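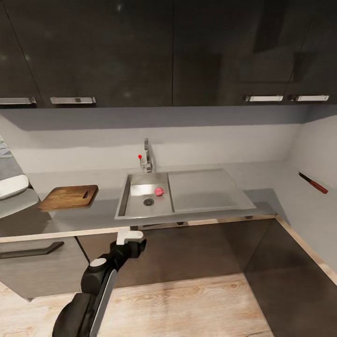
Ticket: Slow hot water and banging pipes in the upstairs flat
Opened by: Nuria Marín
Looked after by: Janaka Talukder, Tralerum Heating Help
Opened: February 2024
Status: Closed

Nuria wrote:

Hello, and thank you in advance to whoever picks this up. I have had the Pokari combi boiler since we moved in and on the whole I've been very fond of it, but for the past couple of weeks it has been misbehaving and I would love some help before I start paying for visits.

There are two things going on. The first is that the hot water at the kitchen tap takes an age to arrive, and when it does come it goes warm, then cool, then warm again, so that washing up has become a sort of guessing game. The second is a bang in the pipes when I turn the tap off quickly. It's one good thump, somewhere behind the units, and my poor mother (who sleeps in the room next door when she visits) says it is like somebody dropping a boot.

The shower is fine, which puzzles me. The radiators are fine as well. The pressure gauge is in the green part and there is no fault code on the display. I have turned the boiler off and on again, because my son told me to, and it made no difference at all.

I'm happy to have a go at things myself as long as you tell me slowly!

Janaka wrote:

Good morning Nuria, and what a lovely clear message, it saves me asking half my usual questions. I'm sorry to hear about your mother's nights.

The fact that the shower behaves is very good news. If the boiler itself were struggling to heat the water, you would nearly always notice it in the shower first, so I'd like to start at the kitchen end and leave the boiler alone for now. A combi only lights when it feels enough water moving through it. If the flow at one tap drops too low, the burner goes out, the water cools, the flow picks up a little, it lights again, and round you go. That would match your warm and cool turns nicely.

Could you try these for me, in your own time?

1. Run the kitchen tap fully open on hot and fill a measuring jug for 11 seconds. Tell me how much you've got.

2. Do the same on cold.

3. Unscrew the little nozzle at the end of the spout (it may need a cloth and a firm grip), and have a look at the mesh inside. If it's chalky, leave it in a cup of white vinegar overnight.

4. Look in the cupboard under the sink for a small valve on the hot pipe, with a slot in it like a screw head. Don't turn it yet, just tell me which way the slot is pointing.

Nuria wrote:

Right, I have been a busy bee. The jug on hot came to 600 ml. On cold it overflowed before I had finished counting, and so did my slipper.

The nozzle was dreadful. I hadn't known it came off! It has had its night in vinegar and looks like new, and the cold now comes out in a beautiful smooth stream. The hot is a tiny bit better but still goes warm and cool.

I found the valve after taking out every bottle of everything we own. The slot is pointing at a slant, neither along the pipe nor across it. Our neighbour Gilang Jugah popped in to borrow a ladder and had a look too, and he agrees it is at a slant.

Janaka wrote:

Thank you both, and apologies to the slipper. 600 ml in that time is on the mean side for a kitchen tap, and a slanting slot means the valve is partly closed. It should be in line with the pipe when it is fully open.

Please put a bowl or an old towel underneath before you touch it, as these little valves can weep if they haven't been moved for years. Use a flat screwdriver that fits the slot well, and turn it gently until the slot runs the same way as the pipe. If it feels stuck, stop there and write back to me. I would much sooner you had lukewarm washing up than a wet cupboard.

Then do the jug again. And while you are down there, see whether the pipes are held to the wall by clips, and whether any of them can be moved by hand.

Nuria wrote:

It turned! A little stiff at first and then quite easily. I've left the towel there and so far it is dry. The jug filled up well before I got to the end of the count, and the water stays hot now. I washed up after a whole Sunday sort of lunch and it never went cool once.

The bang is still with us though, and possibly a little louder. One of the clips has come away from the wall and the hot pipe can be wobbled quite freely.

Janaka wrote:

That is wonderful about the hot water. The bang being louder makes sense, I'm afraid. You've more water moving now, so there is more of a jolt when it is stopped short, and a loose pipe has room to knock.

A new clip should do most of the work. Take the old one with you to the shop so you get the same size, and fix it back in the same spot if the screw still bites. If the hole has gone crumbly, use a fresh wall plug. A scrap of felt between clip and pipe takes the edge off too. Don't drill anywhere new without knowing what is behind the wall, please.

Should it still thump afterwards, I'll ask my colleague Sarmīte Ķēniņš to talk to you about a small shock arrester, but let's try the cheap thing first.

Nuria wrote:

Clip bought, felt cut from an old hat, and Gilang held the torch. I turned the tap off as sharply as I could 3 times and there was only a soft little tap from the pipe. Mother is coming next week and will be the real judge, but I think you can close this. Thank you for your patience, it has been a pleasure.

Janaka wrote:

The pleasure was mine. I'm closing the ticket as solved, and a reply to it will open it again if your mother isn't satisfied. Your next boiler service is due in October.

Notes for the record
Cause of varying temperature: isolating valve on kitchen hot supply partly closed, nozzle mesh furred up.
Cause of bang: loose pipe clip under sink.
Parts: one pipe clip, bought by customer.
Visit needed: no.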